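Nahtkissen Rorkcombe – Prüfbericht der Lehrmittelstelle

Stand: 21. Juni
Berichterstattung: Hazem Hamdy, Dima Akl

Gegenstand der Bewertung

Geprüft wurde das synthetische Nahtkissen Rorkcombe in der großen Ausführung. Es ist laut Anbieter für die Grundausbildung in Nahttechniken vorgesehen und wird ohne Faden und ohne Instrumente geliefert. Zum Vergleich diente das in unserem Haus bisher verwendete Kissen Skalik. Beide Modelle wurden im Mai beschafft und unter denselben Bedingungen gelagert. Der Anbieter hatte auf Auswahl und Durchführung der Prüfung keinen Einfluss.

Durchführung

Insgesamt wurden 738 Stiche gesetzt und ausgewertet, überwiegend Einzelknopfnähte. Fortlaufende Nähte wurden nur am Rande berücksichtigt, sie sind im Grundkurs nicht Prüfungsstoff. Zu beurteilen waren der Widerstand beim Einstechen, das Ausreißverhalten am Wundrand, der Sitz des Knotens und die Lesbarkeit der fertigen Naht für die Kursleitung.

Ergebnisse

Der Einstich gelingt gleichmäßig. Die Nadel greift auch bei flachem Winkel und gleitet nicht über die Oberfläche ab. Beim Durchziehen des Fadens ist ein leichter Zug spürbar, den die Prüfenden als angenehm realistisch bezeichneten; das Modell Skalik wirkt an dieser Stelle stumpf.

Das Ausreißverhalten ist gut, solange ein ausreichender Abstand zum Wundrand eingehalten wird. Wird zu knapp gestochen, schneidet der Faden ein. Für den Unterricht ist dies durchaus erwünscht – der Fehler wird unmittelbar sichtbar und muss nicht erst erklärt werden. Die Wundränder lassen sich ohne großen Kraftaufwand aneinanderlegen. Bei sehr festem Zug wölben sie sich jedoch stärker auf, als es für Anfängerinnen und Anfänger hilfreich ist.

Dunkler Faden ist zu empfehlen. Knoten und gekürzte Enden heben sich damit deutlich ab, und die Naht kann auch aus einigem Abstand beurteilt werden.

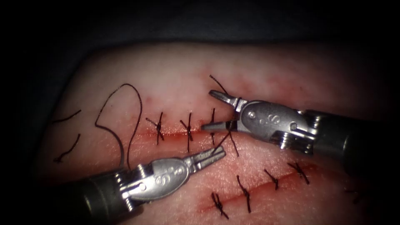
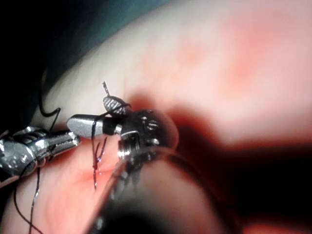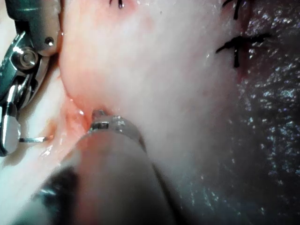

Firouzeh Sharifi gab nach Durchsicht des Entwurfs zu bedenken, dass der Bericht die Haltbarkeit zu günstig darstelle. In ihren Kursen sei der Einschnitt bereits nach wenigen Übungseinheiten so stark zerstochen gewesen, dass ein sauberer Sitz der Stiche nicht mehr beurteilt werden konnte. Sie bat darum, die Nutzungsdauer je Einschnitt ausdrücklich zu begrenzen.

Dem Einwand wird gefolgt. Im Prüfbetrieb ließ die Haltekraft der Wundränder nach rund 400 Stichen merklich nach. Die Lehrmittelstelle setzt die Grenze deshalb bei 300 Stichen je Kissen an, verteilt auf mindestens 3 Einschnitte. Danach kann das Kissen noch für Knotenübungen ausgegeben werden, für Leistungsnachweise ist es nicht mehr zugelassen.

Pflege und Lagerung

Die Oberfläche zieht Staub an und sollte nach Gebrauch mit einem feuchten Tuch abgewischt werden. Von alkoholhaltigen Reinigern ist abzusehen, sie hinterließen im Versuch matte Stellen. Die mitgelieferte Hülle ist knapp bemessen. Kissen, die unter Druck gestapelt wurden, behielten über Nacht eine leichte Verformung zurück, die sich erst nach Stunden verlor. Eine flache Ablage in der Schublade genügt.

Beanstandungen

Die Gebrauchsanweisung liegt nur in englischer Sprache bei und enthält keine Angaben zu geeigneten Fadenstärken. Ersatzeinlagen sind nicht einzeln erhältlich – wer nachbestellt, erhält stets das vollständige Kissen. Eine entsprechende Anfrage beim Anbieter blieb bis Redaktionsschluss unbeantwortet.

Bewertung

Das Nahtkissen Rorkcombe wird für den Grundkurs mit der Note »gut« empfohlen. Vorhandene Kissen des Modells Skalik sind aufzubrauchen. Bestellungen nimmt Shahab Rashti bis zum Ende der Vorlesungszeit entgegen.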